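Comparison of Two Grippers for a Board Test Cell in Simulation

Final Project Report
Department of Mechatronics, Pimbridge Technical College
Authors: Miroslava Čierny, Ctibor Trnka
Submitted: 23 April 2022

Abstract

This report presents the results of a two-term project in which two gripper designs were compared for use in a small test cell for printed circuit boards. The comparison was carried out in simulation, using a single robot arm and an identical task for both grippers. The first design, referred to as the Kadlec gripper, has parallel fingers with flat tips. The second, the Nullau gripper, has the same stroke but carries narrow tips with a shallow step. A total of 2000 trials were run. The stepped tips produced fewer dropped boards, but they were more sensitive to errors in the approach angle.

1. Background

The project began in November, when the Rindville laboratory asked for a recommendation on tooling for a new test station. The station is intended to take a board from a closed test position and sort it into one of two bins according to the result. The laboratory already had a suitable arm and did not wish to purchase another, so the gripper was the only major component open to selection.

Building both grippers in metal was outside the project budget. It was agreed with the supervisor that the work would be done in simulation and that the results would be treated as guidance for a later physical trial. Section 5 returns to the limits of this approach.

2. Simulated Work Cell

The work cell was modeled on a wooden table, matching the one in the laboratory. The arm stands on a pedestal at one side of the equipment. The test equipment is mounted on a light gray base plate, which is placed on a blue mat. A green bin and a red bin stand next to each other and receive passed and failed boards. A signal light shows the state of the cell to the operator, and the controller sets it at each change of state.

The tooling model includes a bracket extending from the wrist, with a box-shaped module at its outer end. The mass of this module was included in both gripper models so that the load on the wrist would be comparable. An early version of the model left it out, and the arm settled noticeably faster than it should have. Those runs were discarded.

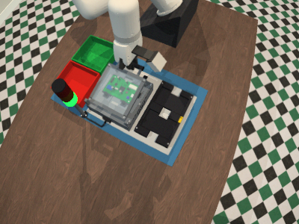 Contact settings required more time than any other part of the model. With the default friction values, boards slid out of the flat tips even when the closing force was well above what would be safe for a real board. The values were adjusted until a plain plastic card behaved in simulation as it did in a bench test by hand. The same values were then used for both grippers and were not changed again.

3. Test Procedure

Each trial consisted of the following steps: approach, descent, closing of the fingers, lift, transfer, and release over the selected bin. The start position of the board was shifted by a small random offset, and the approach angle was varied by up to 4 degrees from vertical. Both grippers were given the same list of offsets and angles, in the same order.

A trial was recorded as a success only if the board was released inside the correct bin and had not touched the walls of the test position during the lift. All other outcomes were recorded as failures and sorted by cause. Failures caused by the motion planner were kept in a separate group, as they did not depend on the finger shape.

4. Results

Of the 2000 trials, 1667 were recorded as successes. The remaining trials included 249 in which the board was dropped or slipped in the fingers, and most of these occurred with the Kadlec gripper. The slips were concentrated in the lift, shortly after the arm began to accelerate. Lowering the acceleration reduced them but lengthened the cycle.

The Nullau gripper held the board more securely once it was closed. Its weakness was in the descent. When the approach angle was close to the limit of the range, the step on one finger tended to land on top of the board edge and push it down. The flat tips tolerated the same angles without difficulty.

A short additional test was made with a slower final descent - this had not been part of the original plan. It improved the results for the stepped tips and had little effect on the flat ones. The additional runs are not included in the totals given above.

5. Limitations

Boards were modeled as rigid bodies. A real board bends slightly when gripped at the edges, and this may favor either design. Wear of the finger tips was not considered, nor was the effect of dust or static charge. The cables of the wrist tooling were also left out of the model, although on the laboratory arm they restrict rotation in one direction.

6. Recommendation

The authors recommend that the Nullau gripper be taken forward to a physical trial, with the slower final descent as the standard setting. The Kadlec gripper should be kept available for boards with parts mounted close to the edge - the stepped tips do not leave enough clearance for these. Before the trial begins, the approach angle of the laboratory arm should be measured over a full shift, and the friction values should be checked again with a scrap board in place of the plastic card.

The model files and the trial records have been handed over to the Rindville laboratory together with this report.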